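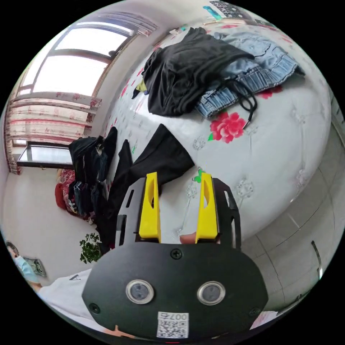

*Adjunto 1. Pinza 007, cama con colcha blanca de flor roja, ropa negra y vaqueros.*

**Ticket:** doblado de ropa, episodios devueltos por revisión
**Abre:** Manaia Pomare
**Equipo:** pinza manual 007
**Estado:** en curso
**Prioridad:** media (alta según quien lo abre, como siempre)

### Síntoma

De la última tanda en dormitorio, revisión ha devuelto 13 episodios. El motivo, en los 13, es «incumple norma de toma», sin decir cuál. La norma de toma tiene dos páginas y un anexo, así que agradezco la pista.

### Comprobaciones

**9:10.** Leo la norma entera. El apartado de prendas pide que cada una se distinga de las demás antes del primer agarre. Los vaqueros azul claro, doblados a la derecha del montón, cumplen sin esfuerzo. El montón negro es otra historia: negro sobre negro, con los cordones colgando hacia la flor. Yo no sabría decir cuántas prendas hay ahí y no le voy a exigir a un modelo más vista que a mí.

**9:40.** La norma prohíbe también cordones sueltos en la zona de trabajo. La redactó Espinoza después del asunto de la sudadera en Prulla, del que se habla poco y se aprendió mucho.

**10:15.** Reviso la etiqueta de la pinza. Se lee 007 y coincide con la hoja de turno. Descartado el cruce de equipos, que era mi teoría favorita porque la culpa habría sido de Widstead.

**10:50.** Apartado de dedos: «la yema del operador no asomará entre los dedos de la pinza». Asoma. Poco, pero la norma no admite grados.

**11:30.** Pregunto a revisión si devuelven por los cordones o por la yema. Respuesta literal: «Sí».

### Causa probable

Dos incumplimientos a la vez y un formulario de rechazo con una sola casilla. El validador de Winix solo mira que el archivo pase de 60 segundos, y de eso íbamos sobrados.

### Medidas

- Cordones remetidos o anudados antes de empezar. Si la prenda no se deja, se cambia de prenda.
- Separar las prendas del mismo color un palmo como mínimo.
- Mano más retrasada en la empuñadura. Se comprueba en la vista previa, no de memoria.
- Repetir los 13 episodios con la misma colcha. La flor se queda: la norma no dice nada de estampados y prefiero que siga así.
- Pedir a revisión que indique el apartado incumplido. Solicitado por tercera vez.

### Pendiente

Quedan 300 episodios por grabar en marzo. No cierro hasta que pasen revisión los dos primeros repetidos.

**16:20.** Enviado el primero. Devuelto por nombre de archivo. Lo renombro y lo reenvío.

**16:45.** Aceptado. Falta el segundo.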